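Robot Manipulation Lab: Course Handout
Unit 3 -- Kitchen Task in Simulation (Momach hands)

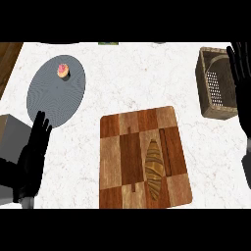

1. What you will do

Your team will write a controller that picks up the loaf from the cutting board and puts it in the wicker basket. The loaf must end up inside the rim, and both hands must be clear of the basket when the episode ends. All work in this unit is done in the simulator. We move to the bench in October.

Teams are two people. If you do not have a partner, write to Lucía Bustamante and she will match you with someone.

2. Before you start

You need a working install of the Sarmiento simulator from Unit 2. Run the check script first. If it reports a missing asset, download the kitchen pack again and unpack it over the old folder. Do not rename the folder.

The kitchen pack is large. On the Destalside lab machines it is already installed, so please do not copy it into your home directory.

3. The start state

Both hands begin open, with the fingers up and touching nothing. The left one is by the gray oval placemat and the right one is by the basket. The loaf lies lengthwise on the board. Your code should read the loaf's pose from the state vector at the start of each episode. Do not type in the numbers from the first one. The loaf shifts and turns a little every time the simulator resets, and a fixed grasp will miss it.

The small frosted item on the placemat is a distractor. You are not asked to move it, but knocking it off the placemat costs points (see section 6).

4. Choosing a grasp

The loaf is long and narrows to a point at both ends. Grasping near a point usually fails, as the fingers close on a sloped surface and the loaf slides out. Aim for the middle third, and close across the short axis.

The basket is on the right, so most teams use the right hand alone. This is fine. A two-handed lift is harder to time but holds the loaf more level -- you may try it for the extension in section 7.

Watch the thumb. In the Momach model the thumb joint has its own limit, and the solver will return a pose that looks correct but leaves the thumb short of the crust. Plot the joint angles before you blame the planner.

5. Moving to the basket

Lift straight up first. The basket has a thick rim, and a path that goes directly from the board to the drop point will clip it. Set one waypoint above the board and another above the basket, then lower and open the hand.

Keep the board still. It is a free body in the simulator and will slide if the fingertips push down on it. If you see it drift, raise your approach height by a small amount and run again.

6. Grading

Your controller is run on 39 hidden start states. Each run is scored as follows:

Loaf inside the basket, hands clear: full credit
Loaf touching the basket but resting on the rim: half credit
Loaf dropped on the counter: no credit
Frosted item knocked off the placemat: half of the run's points removed

An episode is limited to 594 control steps. A run that goes over is stopped and scored as it stands.

7. Extension (optional)

Repeat the task with both hands holding the loaf until it is over the basket. Describe how you kept the two arms from fighting each other. A failed attempt with a clear write-up still earns extension credit.

8. What to hand in

The controller file, named with your team name
A log from one successful run and one failed run
A write-up of no more than 2 pages, with your joint plots

Upload everything to the Brilulell course page. Late work follows the policy in the syllabus.

Questions about the simulator go to Esi Frimpong. Questions about grading and partners go to Lucía Bustamante. Please attach your log when you report a crash.

Handout last revised 2020-08-02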